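Snack Table, Snack Shelf, Snack Everything

A little gallery from the dining room

Hi again! I promised a few people I'd put these up back in January, and then I kept not doing it, so thank you for your patience (and thank you, Rhea Lagman, for your many reminders, every one of them in capital letters). These are from the dining room during the big snack sort. Get yourself something to nibble on first, is my advice.
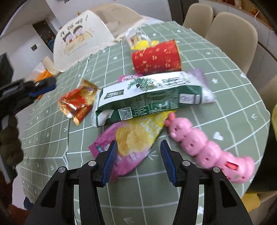

The green check tablecloth, with snacks on it.
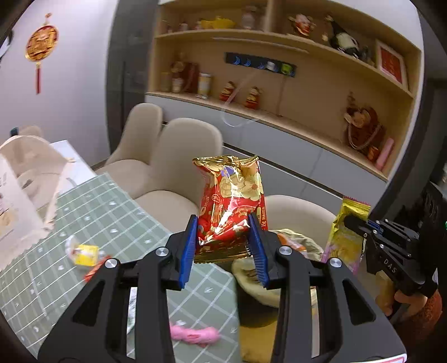 I should say a bit about the snack sort, for anyone new. We're a house that gets given food. People come to visit and bring a bag, somebody goes on a trip and brings back a bigger bag, and by the end of winter I can't close the kitchen drawer. So once a year everything comes out onto the table and gets looked at, and the small stuff goes in a basket for grazing. The cream woven one with the clear bag in it is my favorite basket in the house and has been promoted from holding napkins. I love how the red and gold packet looks over it, with those big gold flowers! I would keep that wrapper for the wrapper alone. My mother-in-law used to line drawers with nice wrappers, and I used to tease her for it, and now look at me.

The rules are pretty loose. Anything past its date goes out, anything open gets eaten first, and anything I can't identify goes to Dean Cropper next door, who will eat it and report back. Last year he reported back on a bag of dried plums so sour that he had to sit down on our front step. He asked for the rest of the bag, though.

Chips are a problem. They take up so much room and they're mostly air, and I can't bring myself to squash them. I've tried standing them up in a row like file folders, which works until you pull one out and the whole row lies down. Mireille Lecomte hangs hers from a curtain rod with clips inside the pantry door (very chic, very her), and I bought the clips, and the clips are now in the drawer with everything else I bought for organizing that drawer.

A few people asked about the tablecloth. I love it too! The wobbly white grid is what sold me, and then I got it home and found the tiny printed heart and the flower and fell for it all over again. I bought it at Homska when they were clearing out the spring colors, and I don't think they carry it anymore, sorry. I did see something close at Skastum last month but the green was more of a mint. It wipes down fine. Tea comes out, soy sauce comes out, turmeric does not come out, please learn from me.

And the shelf! Yes, it's crowded. Natalie Birkett told me a shelf should have breathing space and I said mine can breathe when I move. The gold ingot gets to stay on the upper shelf all year for luck, along with the figurine and the doll head, and the wine bottle lies on its side up there with them. The red knot with the tassel on the wall stays up all year as well. I know some families take theirs down after the holiday. We did that once and the wall looked so bare that I put it back before dinner.

The chairs I'm less sure about. They're comfortable, and I like the rounded backs, but beige upholstery in a house that eats like ours was a brave choice. I've been looking at washable covers from Briltier and can't decide if they'd look neat or like a dentist's waiting room. If you have them, write and tell me.

Final tally for those who like a tally: 13 things to give away, 3 to throw out, and 2 that I hid for myself behind the rice. The giveaway box went over to the Haslam hall for their tea afternoon, where Dennis Mapplebeck put everything out on the good plates and hardly a crumb came home.

More pictures when I get to the tea cupboard, which is next and is much, much worse. If you're missing a blue lunch bag with a zipper, I have it, and it's on the hook by the back door.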